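I've been arguing with Lensa Demissie since July over one question: when you teach a robot by having people do the job with hand-held grippers, how much should you tell those people about how to do it? Lensa wants a script. I want almost none, and after a few weeks of going through the Lillow recordings I've only gotten more stubborn, so I'm going to make my case here where she can't interrupt me.

Some background first. Lillow is our two-handed dataset. A person holds a gripper in each hand (or two people split the job), every gripper has its own camera, and the arm never moves at all while we record. Later a policy gets trained on the video and the finger motion, and then we find out what the arm picked up from it. We have 1,252 recordings so far, all of them small table jobs with kitchen stuff and bits of foam. Nothing fancy!

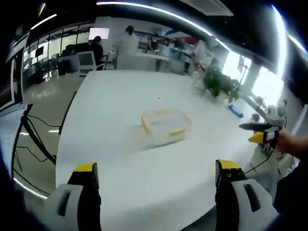
*Four pale yellow strips and a clear dish on the white table.*

Clear plastic is where the whole fight started. A shallow clear dish on a white tabletop barely shows up on camera — you get a rim and a few reflections, and that's your lot. Lensa looked at that and said fine, we need everybody approaching it the same way from the same side, so the policy has at least one thing it can count on. It's a perfectly sensible idea. I'd have said the same a year ago.

## What the script did

So we tried it her way with 610 recordings. We wrote out an order for every job, where to grab, which gripper goes first, and how long to wait before lifting. People followed it beautifully. The training curves looked gorgeous, and I remember Lensa sending me one with no message attached, just the plot.

Then we moved the container over by the width of a hand and the arm went straight to where it used to be. It had learned the script all right. What it hadn't learned was to look for the plastic, and why would it? The plastic was always in the same spot and the approach was always the same, so the camera view hardly mattered.

For the rest we gave people the goal and shut up. Get hold of it at both ends, move it, let go. They came in from odd angles, they fumbled, they backed off and had another try. Those runs are ugly to watch and I love them.

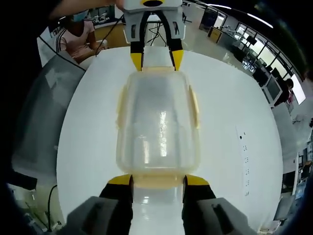
What I like best about a grip on both ends is that neither gripper can get away with ignoring the other. Pull a little too hard and your partner has to follow or lose it. You can't write that into a script, or I can't anyway. You could say "move together," and people would nod, and it would mean nothing until they had the thing in their fingers and felt it start to slide. All those little corrections go into the data for free when you leave folks alone.

Līga Liepiņa, who runs training over at Cameck, disagrees with both of us. Her view is that loose recordings are fine if you have piles of them, and a waste if you don't, and that with a dataset our size I'm mostly teaching the arm to hesitate. She has a point. Our loose-trained policy does hesitate. It'll hover over the rim for what feels like forever, and in our last round of 20 tries with the container moved, it timed out on 3 of them. The scripted one never timed out. It just closed its fingers on bare table, very confidently, most of the time.

I know which of those two I'd want near my dishes.

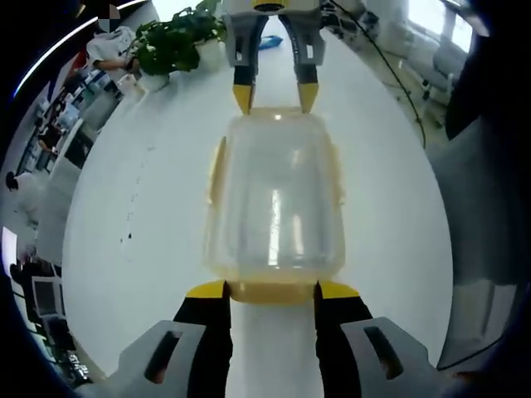 ## Where I'd give ground

I'm not against every rule. Telling people to keep the fingertips in view is a good one, and so is telling them to start with the grippers open. Those are about getting usable video, and they don't decide the job for anybody. My trouble starts when the instructions get into the how.

I'll also admit that our test was small, one table and one kind of container, and that a different task could go Lensa's way. Threading something, maybe, or anything where a bad order breaks the part. She's planning to run the comparison again at Uswood with her own script and a much longer list of objects, and I've promised not to touch the instructions sheet. We've agreed to test both policies with the objects moved every single time, which was the one thing I really dug in on.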